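Progress report to the Salem fund: house rules for shared robot benches
Period covered: the spring, up to the end of July
Project: Jumitz, Dudton workshop

Hello again from Dudton. You asked me to keep this one shorter than the last and to lead with the rules, so I'll do that, and the spending sheet is in its usual place at the back of the folder.

When you agreed to pay for this work, we had two benches, a pile of good intentions and three different sets of instructions, all of which said something slightly different about when you may put your hand near an arm. We now have one set. It runs to 20 rules on two sides of paper, it hangs at both benches, and everyone who uses them has signed it (me included, after I was caught reaching across for a pen!).

I won't copy the whole thing out, but these are the parts that took the most arguing over.

Starting a run. The person who presses start has to say so out loud and wait for an answer from anyone standing within reach. It felt silly for a week and then it stopped feeling silly. The stop button is tested before the first run of the day and the test goes in the log, with initials.

Stopping. Anyone may stop a run, for any reason, and they don't have to explain themselves until afterwards. I'm very fond of this rule. Before we had it, newer people would look round for permission first, and that's just the moment you don't want them looking round.

Objects on the bench. Household things are fine for practice tasks, but each one has to be on the approved list. If something has tipped over or moved away from where the run expects it, you stop the arms before you touch it, even if it's only a carton. A fallen object is written down as it was found and is never quietly stood back up. This last bit matters a lot for the Rolo trials, where the results are no use to anyone if people have been tidying up between attempts.

Mugs, trays and a mug tree make up most of the current practice set.
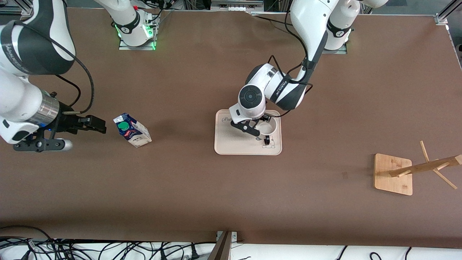
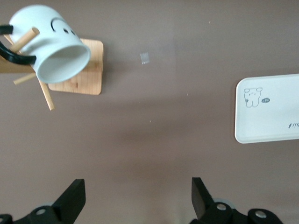
Rolo's reply to the draft came back on a Monday and was kinder than I'd feared, though it did say that a rule about waiting for an answer is only as good as the shift with one person on it, and asked what we meant to do about evenings. Fair point, and we hadn't got a proper answer. What we've done for now is bar single-person runs after 6 in the evening. I'd like to do better than that, perhaps with a second stop button at the door and a check-in call, but I haven't priced it yet and I don't want to promise you something I can't pay for.

On to the numbers you wanted. We logged 482 runs under the new rules. Our target for the period was 600, so we're short, and I'd rather say so plainly than bury it. Most of the gap is down to the weeks we spent rewriting the log sheet. The first version had far too many boxes, people filled them in at the end of the day from memory, and I ended up throwing it out and starting again. The new one fits on half a page and gets filled in while people are still standing at the bench.

Cables are still my biggest worry. The rule says they must be kept out of the arms' reach and off the floor where people walk, and that's easy to write and a nuisance to live with, as every change to a bench means going round the whole lot again. I've asked for a small amount to be moved from the travel line to pay for decent clips and covers. Please let me know if that's all right with you, as I won't order anything until I hear.

Training has gone well, better than I expected. New starters now spend a morning watching before they run anything, then do their first runs at the slowest speed with somebody beside them. A few grumbled about the watching. I've kept it in.

For the next period I plan to finish the evening rule, catch up on the missing runs, and get the second bench checked by someone from outside Dudton who hasn't been staring at it for months. I'd also like to send you the rules in full once Rolo has been through the final wording, and if anyone at Salem fancies going over them with a red pen, I'd be very glad of it.

The next spending sheet will come with the autumn report, and the request about the clips is on the last page of this one for you to sign.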